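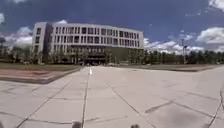 Clonley Plaza -- outdoor space for hire

I've been looking after bookings for Clonley for five years now, and I still think it's the nicest big flat space you can rent by the day! It's concrete slabs with lawn along the sides, and we take up to 2000 people standing. Bok-nam Ahn ran the Dukance street dance day with us in January and had room left over for a full row of food stalls (the dumplings were fantastic).

Day rate is $369, and that gets you the pavement from 7 a.m. until dusk. Folding tables are extra. I keep 40 of them in the store and they go fast, so ask early.
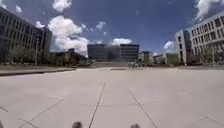
The plaza, with lawn, shrubs and trees along the left side.

A few things people ask me. Chalk is fine, paint isn't. Please use weights for your canopies -- no stakes in the lawn, and no drilling into the slabs. Vans can unload until 9 a.m. and then they need to move to the Felia Street lot.

Want to walk around it first? Email me, Cempaka Hartono, with your date and a rough headcount, and I'll meet you there.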